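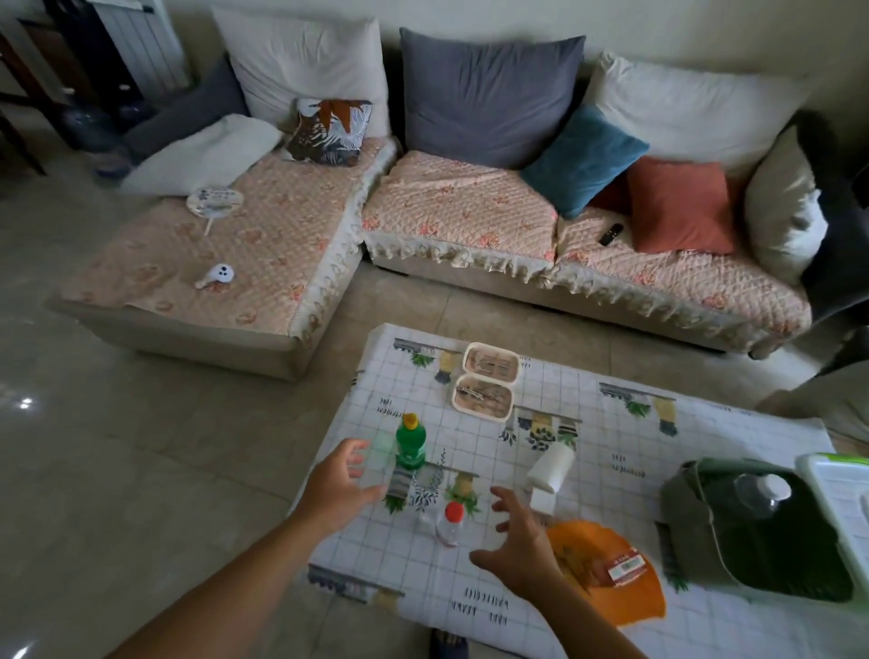
Photo: Hina Chaudhry / Staniforth

Staniforth adds chaise covers to its quilted sofa range

2025-08-13

Household textiles firm Staniforth has extended its range of quilted sofa covers to fit L-shaped sofas with a chaise. The covers are sold as separate pieces, one for the main seat run and one for the chaise, and go on sale through the Dokano shops and by post.

The first print is a faded rose on peach-pink, edged with a cream ruffled trim that hangs over the front of the seats. A plain version will follow. An initial run of 2,000 pairs has been made, with a further 3,000 planned if orders allow.

Product manager Raquel Rebelo said the older single-piece cover had been the main source of returns. "On a corner sofa it had to be folded at the join, and the fold moved every time a person sat down," she said. "Two flat pieces stay put for longer and fit in a normal washing machine."

The covers have no elastic or ties. They are held by the weight of the quilting and by a strip of non-slip backing along the rear edge, which should be tucked behind the seat cushions before any loose cushions are put back. Small items such as remote controls should be taken off the seats first. Lacey Horrocks, who ran the home trials, said most households in the test needed five minutes to refit a pair after washing.

Trials began in April and took in 100 homes, most of them with light-coloured upholstery. Testers reported that the trim creased if the covers were folded while damp. The care label now advises drying them flat or over a double line. Washing is at a low heat with similar colours, and tumble drying is not advised.

Left-hand and right-hand chaise pieces are the same shape and can be swapped. Buyers are asked to measure the seat depth from the front edge to the back cushion before ordering. Spare chaise pieces will be sold singly later in the year.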